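We use cookies to keep this site working and to remember your preferences. Accept / Manage settings

Black Knits, Black Lint, and the Great Glove Sort

8 min read

I own too much black knitwear. I know this because I spent most of a day in November dealing with it, and by the end I had opinions on ribbing that I did not have at breakfast. If you came for the soup recipe I promised, it's coming, I haven't forgotten, but the sweaters won.

So, black ribbed knit, up close and in daylight:
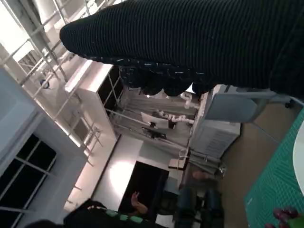
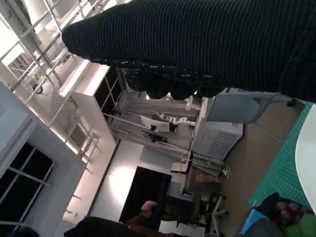 Kamala Pai wrote in after my last post to say that ribbing should never go on a hanger, full stop, and that if I kept hanging mine I'd have shoulder points by spring and sleeves down to my knees. She folds everything, including things I would never have thought to fold, and she puts the heaviest pieces at the bottom of the stack and doesn't care if it's annoying to get at them.

Well, Kamala, I went and looked, and you're right. Of the sweaters I'd been hanging, every single one had grown. One of them (the long one, the one I wear when I have a cold) had little peaks at the shoulders like a circus tent. I steamed it and patted it back down and it's mostly recovered, but I can still see where the hanger was.

So that was how the whole thing started. I pulled everything black and knitted out of the closet, the hall basket, the back of the bedroom door and the trunk of the car, and dumped it on the bed. It was a heap! The cat got in it right away and had to be removed, twice, and she is a gray cat, so you can imagine.

First job was working out what was what. This is the trouble with black. A red sweater and a blue sweater are two sweaters, but black sweaters in a heap are just one large dark animal with a lot of arms. I kept picking up a sleeve and following it down and finding it belonged to something I'd already sorted. After a while I moved the whole operation over to the window, and that helped more than anything else I did all day. Under the bedroom light they all look the same. By the window you can see that one has gone a bit brown, one is really a very dark navy (I have been wearing it with black pants for years, why did no one say), and you can see the ribs properly, whether they're still lying close together or have gone slack and wavy.

You can also see the fluff. Oh boy, the fluff.

I had figured on one swipe with a lint roller each and done. I was at it until lunch. I've now tried pretty much everything on ribbed knits, so let me save you some time.

Sticky roller: fine on flat knits, not great on ribs. It picks up what's sitting on top and leaves everything that's down in the grooves. If you do use one, go along the ribs and not across them. Going across just pushes the lint in deeper, and it makes a horrible tearing noise too.

Damp rubber glove: this is the good one. A plain dish glove, wet it, shake it off, and stroke in one direction. The lint rolls up into little sausages that you can pick off by hand. It's disgusting and I love it.

Fabric shaver: I have a Pondix that my sister gave me, and it's good on pills, but please go slowly on anything ribbed. I once took the top off a rib right on the front of a cardigan and there's no putting that back. Lay the thing flat on a table, pull it only a tiny bit taut, and stay away from the cuffs altogether. For cuffs I use small scissors and patience.

Packing tape around the hand: works in an emergency. I have done this in a parking lot before a funeral.

The next thing was washing, and this is where I have to confess something. I had been washing black knits with the towels. I know. I know! The towels are where a lot of the white fluff was coming from, and I'd been blaming the dryer, and the cat, and for a time the dryer again. Black knits now go in with other black knits only, inside out, cold, on whatever the gentlest cycle is, and then flat on a rack over the tub. The rack is a Teltari, the folding kind with the mesh, and it cost me 26 dollars. I put off buying it for ages because I thought a towel on the floor did the same job. It doesn't. The towel stays wet underneath and the sweater stays wet with it, and then you're back to towel fluff anyway.

Flat drying takes forever. Allow for it. I started with the thickest one in the late morning and it still had a damp collar at bedtime. If you're in a hurry, roll it up in something smooth like an old sheet and kneel on it before you lay it out. My knees are very good for this, it's maybe their last remaining talent.

Then gloves. I don't know how other households do gloves, but ours live in a basket by the front door and the basket is a place of despair. I tipped it out on the kitchen table and got 40 gloves, and that is 40 gloves, not 40 pairs, for a house with two adults in it. Black, nearly all of them. A few had no partner. A few had a partner that was clearly from another family but had been going along with it for years.

I laid them all palm up with the thumbs pointing out and matched by cuff. Don't match by size, they've all stretched differently and it will only confuse you. The cuff tells you everything: how wide the ribbing is, whether there's a folded edge, whether there's a stripe on the inside. That got me through most of the pile in half an hour. The leftovers I matched by how worn the fingertips were, on the theory that two gloves from the same pair have lived the same life (not quite true if you're right-handed, as it happens, so give or take a fingertip).

What I kept went back in the basket in clipped pairs. I used plain wooden clothespins, nothing fancy. We'll see if it lasts. My husband has already unclipped two pairs and put four loose gloves back on top, and when I pointed to the clothespins he said he thought those were for chips.

The single ones I did not throw out, before anyone writes in. A single knit glove is a very good duster, especially for blinds. Put it on, run your fingers along the slats, done. It's also good for the backs of monitors and the tops of door frames and all those places where a cloth just slides around. I keep three under the sink now. The really shredded ones I cut the fingers off and used for tying up the garden hose, and that's a whole other post.

Folding, then. I fold ribbed sweaters in thirds lengthwise with the arms crossed over the back, then in half, and then in half again if the shelf is shallow. Mine is shallow. I bought a set of Omanetti shelf dividers so the stacks don't slump into each other, and they're okay, a little flimsy at the clip, but they do stop the avalanche. Four sweaters to a stack is my limit. At five I start pulling from the middle like a magician with a tablecloth, and I'm not a magician.

On storing them for summer: clean first, always, even if you wore it once for an hour. I lost a lovely turtleneck to moths a few years ago and I'm still sore. Cotton bags if you have them, pillowcases if you don't. I've gone off plastic tubs, they smell odd by August.

And I did get rid of some! Six sweaters went to Dela for her nieces, and the navy one that I thought was black has been promoted to its proper place, next to the jeans. The brown-ish one I'm going to try dyeing. I've never dyed a knit before. I bought a packet of black and read the instructions and it wants a pot that you never use for food again, so now I'm looking at all my pots and trying to decide which one I like least. If anyone has done this with a cotton blend and it came out even, please tell me how, and tell me whether I need to stir the entire time, because the packet says "frequently" and I don't know what that means to a dye person.

I'll report back on the dyeing. Soup next, I promise — the one with the barley.

Get new posts by email. Enter your address to subscribe. Unsubscribe any time.

Recent posts

The Hall Closet, Part Two
What I Keep Under the Sink
Re-waxing a Coat in a Very Small Bathroom
Buttons: A Confession
Wool Socks I Have Loved and Shrunk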